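Lindel Community Language Program
Progress report to the Brellora Fund, June

We're past the halfway mark of the grant and it has been a cracking few months. Enrolments in the evening Spanish and Sinhala classes have reached 371, up from 33 in the pilot, and the waiting list at Jastismont keeps growing. Most new learners heard about us from a neighbour or a workmate, so we've spent very little of the advertising line.

The bilingual reader is at second proof. Fuentealba Press has quoted for a run of 3000 copies, within budget, and the glossary now covers the health and housing vocabulary your assessors asked for – a big improvement on the first draft.

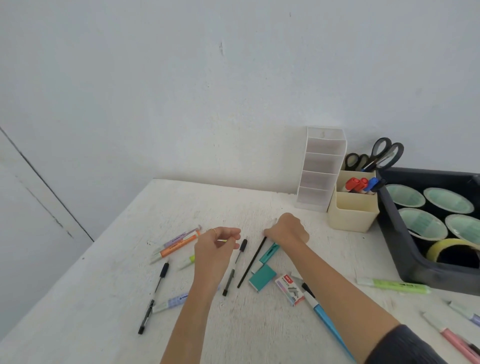

Aldana Valdebenito
Program Coordinator, Lindel

Handwriting practice has gone back into the beginner course at the learners' request. Jahangir Nanayakkara rewrote the first six Sinhala units to suit, and his letter-formation sheets are terrific.

Two things are behind schedule. The audio recordings need another month, and we're still 3 tutors short for the Saturday-style intensives planned for spring. We'd like to move the unspent advertising money to tutor training – a revised budget is attached for your approval.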